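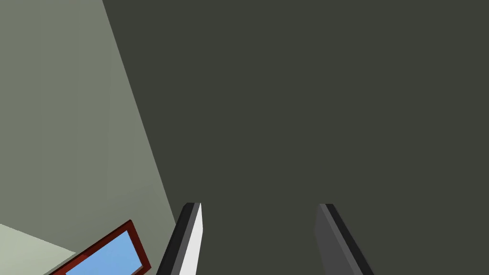 Jerky demos when teleoperating in sim - is it me or the controller?
Viola Lombardi, 2024-03-29

I'm recording demos for a pick-up task in simulation, driving the arm with a Jorkero hand controller and watching through the wrist view. I've got 15 good ones so far and a whole pile of bad ones. Every time I get close to the part my hand tenses up and the gripper starts to wobble. Do I keep the wobbly ones or toss them? And is there a setting I'm missing?

Jabari Urio
Turn your motion scaling down! I run mine really low for the last bit of the approach and it feels like a different machine. I'd toss anything where you backed up and tried again, but a little wobble is fine - mine trained okay with plenty of it.

Lilian Mrema
just get more demos, I did 1000

Virgilio Baluyot
What Jabari said, plus rest your elbow on the desk. Also check whether you're logging the pauses. I had long stretches of me sitting still thinking, and the policy learned to sit still too. Trim those first.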